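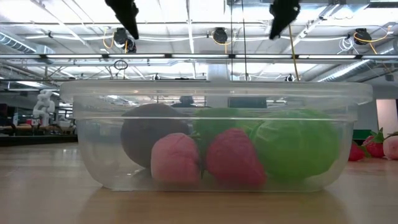 Play produce in a clear storage bin, with two more strawberries on the tabletop.

Walalcombe Children's Library
Play and Learning Collection: The Market Set
Gallery page updated Aug 4, 2020

The Play and Learning Collection lends toys, puzzles and games to families, child care homes and classrooms in the Walalcombe and Cumby areas. The Market Set is among its most frequently requested items. It was added to the collection in December through a gift from the Fagundes Family Fund and is listed in the catalog under item number 3379.

The set supports pretend shopping, sorting by color and early naming of foods. It is suitable for children ages three to 6 and may be used by one child or a small group.

About the items shown
The strawberries are made larger than life, which allows younger children to pick them up and pass them easily. The peach is a soft pink. The leafy green head has crinkled folds, and staff often use it to introduce the words "rough" and "smooth" alongside the plain brown piece at the other end of the bin.

About the bin
Clear bins are used throughout the collection so that borrowers can see the contents before opening a set. The full Market Set holds 17 pieces and travels in two bins of this type. A contents card is supplied with each loan.

Borrowing
Loan period: three weeks, with one renewal.
Limit: two sets per household; classrooms may borrow up to four.
Replacement charge: around $40 for a complete set. Single pieces are charged at cost.

Care and return
Pieces should be wiped with a damp cloth and dried before they are packed. Please do not place them in a dishwasher. Sets must be returned to the service desk at the main library or the Candholm branch during open hours. Book drops cannot accept bins.

Questions about the collection, including requests for group loans, may be directed to Annapurna Naidu, Play and Learning Collection Supervisor, at the main library service desk.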